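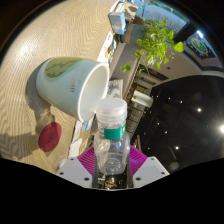 I've been working from cafés since August, and my own trash has started to bother me. A table can look perfectly clean when I sit down, and by the time I leave there's a bottle, a plastic cup, a straw, a napkin and a few bits of paper I don't remember taking.

So I made some small rules. Water comes from home. If I order something to drink in, I ask for a mug before the person at the counter reaches for a cup. That one is harder than it sounds, as most places are fast.

I also keep a Stulberg flask in my bag now. It holds plenty, but it's heavy, and on Friday I left it by the front door and bought a bottle of water anyway. I paid 300 for it, which annoyed me more than the 1,000 I spent on lunch.

Coasters are another thing I've come around to. A red one looks good on light wood — and I no longer wipe the table with my sleeve. I've ordered a set of 4 for my desk at home.

The paper is the part I haven't solved. Packets, cards, tissues. They collect at the back of the table and I stop seeing them.

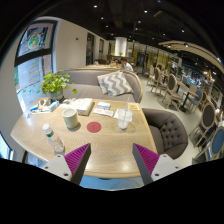 Farzana Baloch wrote to say that she clears her table before she opens her laptop, and takes anything she doesn't need straight back to the counter. She thinks the flask is too much trouble, and that I should carry a folding cup and ask for tap water.

I'm going to try the first part next week. The flask stays, at least until I've used it enough to justify the price.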